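Section 7: Care and Cleaning of the Levier Toilet Suite

7.1 Before you begin

This section applies to all Levier close-coupled suites supplied with a top-mounted flush button. It should be read together with the installation sheet packed in the carton. Cleaning staff and householders are asked to follow the order of work given below.

You will need:
A toilet brush with a holder
A non-abrasive liquid bowl cleaner
Two soft cloths, kept separate and marked for seat and tank
Rubber gloves
Mild dishwashing liquid and warm water

CAUTION: Do not mix cleaning products. Bleach and acid-based descalers must never be used in the same session, even if the bowl has been flushed between them. Open a window or run the exhaust fan before applying any product.

7.2 Cleaning the bowl

1. Raise the seat and lid together and lean them back against the tank. Both should rest without being held. If either falls forward, stop and see 7.5, Hinge adjustment.

2. Flush once to wet the walls of the bowl.

3. Apply bowl cleaner under the rim, working from one side to the other until the full circuit has been covered. Leave it to stand for 5 minutes, or for the time stated on the bottle if that is longer.

4. Hold the brush by the end of the handle. Scrub beneath the rim first, then the sloping walls, and finish at the drain. Use short strokes and light pressure -- the glaze is hard, but a worn brush with an exposed wire core will leave grey marks that are difficult to remove. 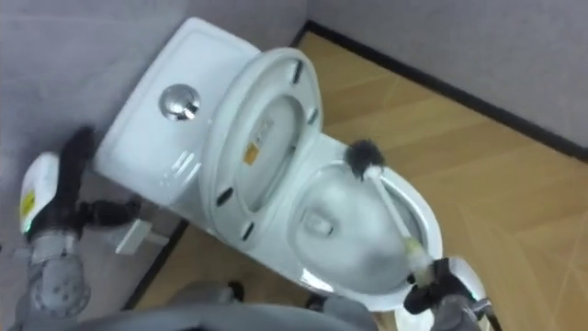 KUNULWOOD, 26 May 2024 -- The steps in this part replace those in the previous printing. The seat is now raised before the first flush, and the brush is rinsed in clean flush water before it is returned to the holder. Suites with a white ceramic bowl and a round chrome button are cleaned in the same order as all other models.

5. Flush again and hold the brush in the running water until the bristles are clear of foam.

6. Rest the brush handle across the rim and lower the seat gently onto it, so that the head drips into the bowl. Allow 9 minutes, then return the brush to its holder.

NOTE: Empty and rinse the holder weekly. Standing water in the base is the usual source of odour in an otherwise clean bathroom.

7.3 Seat, lid and bumpers

1. Wash both faces of the seat and lid with warm water and dishwashing liquid. Dry with the cloth marked for the seat.

2. Wipe around each bumper on the underside of the seat ring. Press each one with a thumb to confirm that it is firmly seated. Loose or missing bumpers allow the seat to rock and should be replaced as a set.

3. Leave any label on the inner face of the lid in place and wipe over it lightly. Do not scrape or soak it.

7.4 Tank and flush button

1. Wipe the top of the tank with a damp cloth. Dry it straight away to prevent water spots on the glaze.

2. Clean the chrome button with a soft cloth only. Powders, scouring pads and descalers will dull the finish and void the Mikard surface warranty.

3. Press the button fully and release it. It should return without sticking.

CAUTION: Do not stand or lean on the tank, or place heavy items on its top.

7.5 Hinge adjustment

Tighten the two hinge nuts by hand from beneath the bowl. Do not use a power tool. Replacement hinges and bumper sets may be ordered through Shboul Bathroom Supply, quoting part group 400.

Approved for issue: Elie Ghanem, Product Support, Mikard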